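サイト内検索 キーワードを入力 検索

着用モニター募集 「肩が楽なスウェット」は本当に肩が楽なのか
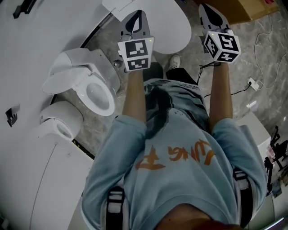
淡いブルーのゆったりしたスウェットに、黒いストラップを両肩に掛けて腕を前に出した姿勢

Usia衣服着用研究室では、スウェットの着心地を確かめるモニターを12名募集します。募集というと景気のいい言葉を並べるものらしいのですが、当室はそもそも「着心地がいい」という宣伝文句をあまり信用していません。同じように疑い深い方に来ていただきたいと思っています。

きっかけは、生地メーカーDatisの春の資料でした。裏起毛を薄くした新しい編み地について「荷重下でも肩まわりの動きを妨げない」と書いてあります。荷重とは何キロか、動きとはどの動きか、誰が着て何分後に聞いたのか、資料のどこにもありません。問い合わせたところ、丁寧な返事と一緒に同じ資料がもう一部届きました。それならこちらで着てみよう、というのが今回の企画です。

お願いすること

会場でスウェットを着て、その上から肩ストラップを掛け、両腕を前に出す、上げる、下ろす、しゃがむ、歩くといった動作を繰り返します。1回の着用は80分、途中に休憩が2回入ります。動作のあいまに、肩、首の付け根、脇の下、袖口の4か所について感想を聞きます。点数はつけません。以前5段階評価をやってみたところ、ほぼ全員が「3」か「4」を選び、何も分かりませんでした。「ここが突っぱる」「縫い目が当たる」「別に何とも思わない」と、普段の言葉で話してください。「別に何とも思わない」もそのまま記録します。

比べるのは次の3種類です。

・Datisの新しい編み地のもの
・当室で40回洗濯したもの（同じ型）
・量販店で買った普通のスウェット

どれを着ているかは終了まで伝えません。見た目で分かってしまうという意見は室内にもあり、私もそう思っています。洗ったほうは触れば分かるかもしれません。気づいた方は、気づいたと言ってください。

ストラップはNatberg社のものを使います。幅が広く肩に食い込まないという触れ込みですが、これもまだ信じていません。肩が痛いときに服のせいなのかストラップのせいなのか、区別できない可能性は十分にあります。そのため初回はストラップなしでも同じ動作をしていただきます。

プリントについて

胸や背中に大きな文字の入ったスウェットは若い方に人気ですが、プリント部分は生地の伸びが変わるはずです。気になるという人もいれば、言われるまで忘れていたという人もいます。手持ちでよく着るプリント入りのものがあれば、持参してください。比較の参考にします。新品より、着古したもののほうがありがたいです。

応募できる方

・18歳以上で、肩や首に治療中のけががない方
・普段からスウェットやパーカーを着る方
・髪の長い方も歓迎します。フードのない型で、襟足に髪がかかったときの蒸れや引っかかりも聞きたいためです
・服飾関係の経験は不要です。経験のある方は用語で答えがちなので、そこだけ意識してください

Datis、Natbergの社員の方、そのご家族はご遠慮ください。

日時と場所

12月中の平日、開始は14時です。日程は応募後に調整します。会場はCallowayビル2階の当室で、床が硬く冷えます。下は動きやすい長ズボン、靴は履き慣れたスニーカーでお願いします。スリッパの用意はありません。更衣スペースは1つなので、順番に使っていただきます。

謝礼

1回につき4,000円、交通費は別にお支払いします。途中でやめても、その日の分は全額出します。着たスウェットは差し上げられません。前回の募集で「もらえると思った」という声が何件かありましたので、先に書いておきます。

結果の扱い

感想は匿名でまとめ、メーカーに都合の悪いものも含めて当室のサイトに載せます。今回の費用は当室が出しており、Datisからの協賛は断りました。ただ、12名の感想で言えることは限られています。「効果が実証された」といった書き方はしませんし、引用される場合もそうしないようお願いしています。

応募方法

応募フォームに、年齢、普段のトップスのサイズ、希望する日程を記入してください。志望動機の欄はありません。代わりに「服の宣伝文句で、これは嘘だろうと思ったもの」を一つ書く欄があります。空欄でも選考には影響しません。定員になり次第締め切り、全員に結果をメールで連絡します。

シェア 14　コメント 3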